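**Call for participants — container and lid study, Trevport**

Every jar and bottle maker says its lids are "easy open". We doubt it. Skomell wants adults of any age to handle clear vessels, caps and lids at our Tondham bench for 3 hours and tell us what's annoying.
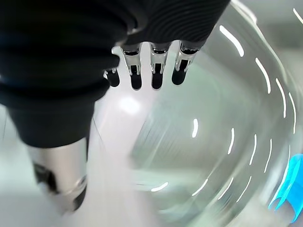
Do I need strong hands?
Weak grips, sore thumbs and left-handers are all welcome.

We can't promise your opinion will change any packaging. It'll be written down, grumbles included — that much we can manage. Sessions run through August, with 4 people at each. Email So-ying Chu with your availability. 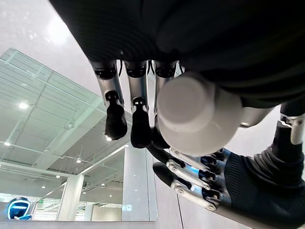

*White cylindrical piece, Tondham bench.*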